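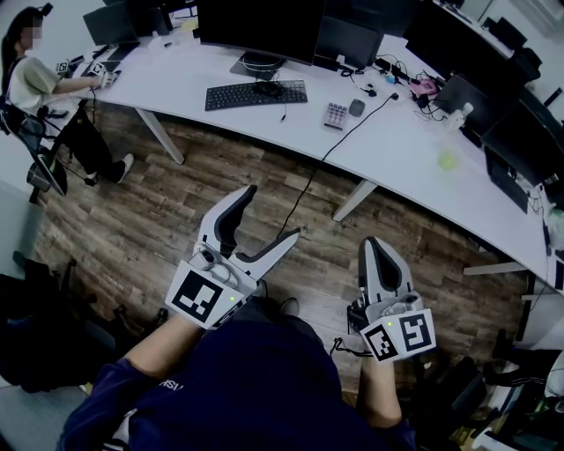

Violeta Maldonado has directed the Arancibia Evening School since January, when she succeeded its founding director, Damián Alarcón. The school offers courses in bookkeeping, written English and household repair to adults who work during the day. Its present enrollment is 200, the highest it has recorded. Ms. Maldonado spoke with the bulletin in her office shortly before the 6 p.m. classes began.

Asked what had changed under her direction, she pointed first to the timetable. "We used to run every course over 17 weeks," she said. "A person with a night shift or a sick parent can't promise us 17 weeks. We lost good students in the second month and seldom heard from them again." Most courses have now been divided into units of four or five weeks, each with its own certificate. Students may leave after one unit and return the following term without paying the registration fee a second time.

The change was not welcomed by all of the teaching staff. Mr. Alarcón, who continues to teach the advanced bookkeeping course, had reservations. "A ledger has to be kept for a long while before it teaches you anything," he said. "I was concerned that students would collect certificates and stop." He has kept his own course at its former length, with Ms. Maldonado's agreement.

On the subject of written English, Ms. Maldonado was more cautious. The course was moved last term to the Imden Street annex, and attendance fell. "The bus doesn't run past eight," she said. "I should have checked that myself." She expects the course to return to the main building once the second-floor classrooms have been repainted.

She was also asked about examinations, which the school has never required outside bookkeeping. She has no plan to introduce them. "Our students are examined at work every day," she said. "What they ask me for is more time with the teacher, and a room that is open when they arrive."

Registration for the next term is accepted at the front office from 4 p.m. until the close of evening classes. Applicants should bring proof of address. Returning students need only their student number.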